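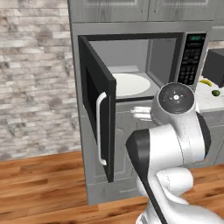 I have been back in the local newspapers again, and I've found the toll bridge row!

Regular readers will know I've been trying to work out how Odbridge came to have two roads running side by side down to the river, the upper one wide and straight and the lower one so narrow that the bin lorry has to reverse out. I'd always been told the lower road was an old drovers' way. Lovely idea, and I can't find a scrap of evidence for it. What I did find, on a very scratchy reel of microfilm, was three months of furious letters about the toll.

The bridge at the bottom belonged to a private company, and the company charged for everything. Carts, horses, cattle by the head, people on foot. The lower road led straight to the toll house, and the company kept it in repair. The parish wanted a free crossing further up, on the bend by the old tannery, and for that it needed a new road – our present upper road – and a strip of land 196 yards long belonging to a family who had shares in the bridge. You can imagine how that went.

The first meeting was held in January in the schoolroom, and the report of it takes up nearly a column and a half. I read it twice through because it's so good. One speaker said he had paid the toll every working day for 30 years and reckoned he'd bought the bridge himself by now (there is "laughter" in brackets after this, and then "renewed laughter"). The company's clerk stood up to say the toll hadn't risen in his time, and someone at the back asked whether the planks had been changed in his time either. The chairman had to call for order.
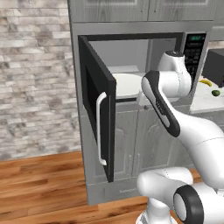

After that the letters start, and they are wonderful. Most are signed with things like "A Ratepayer" or "Fair Play", so you can't tell who is who, but I'm fairly sure "Fair Play" is the same person as "Observer", as both of them spell "separate" wrong and both are obsessed with the drain outside the chapel. The drain comes up in five letters. It had nothing to do with the bridge as far as I can see, but once he'd got hold of the editor's ear he wasn't letting go!

The family did sell in the end. I haven't found the price yet, only a line saying that "terms had been arrived at", and I would dearly like to know what they were. The new bridge went up on the bend and the company carried on collecting at the old one for a while, from whoever was still willing to pay. Then the old bridge drops out of the papers altogether. There's an auction notice for the toll house, described as a cottage with a good garden and a pigsty, and after that nothing.

So the lower road was the main road once, which I find rather thrilling. I walked down it yesterday evening and stood at the bottom where it stops at the railings, and there is a bit of stonework on the bank there that I must have passed hundreds of times. It could be the abutment. It could also be part of somebody's garden wall, and I'm trying not to get carried away.

Yuk-lan Sin, who has helped me enormously with the tithe map, thinks the strip of land is the plot marked "Long Slip", and if she's right then the name of the owner is written in the apportionment and I can go looking for the deeds. She has also lent me her magnifier, the good one with the light in it – my eyes are very grateful.

If anyone has a photograph of the toll house, or a granny who talked about it, please do leave a comment. It was on the left going down, opposite where the garages are now. I'm off to the record office again next week to look for the company's minute book.

Posted September 6, 2023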